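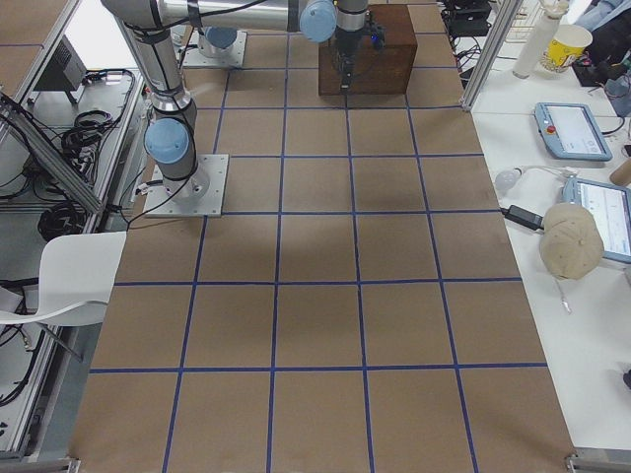 kekana_k: Munico wants 2046 per gripper now. I'd budget for 3 and a spare, then cry.

flerelis_fan
2046 is robbery. Skanetti quoted me 1646 in March, cables included.

kekana_k
And the lead time?

flerelis_fan
16 weeks. I didn't say it was a good quote.

siddiqui_bench
Skip the spare. Ours has sat in a drawer since we bought it.

kekana_k
You skip the spare. I'll be the one explaining it to my boss on a Wednesday when a finger snaps.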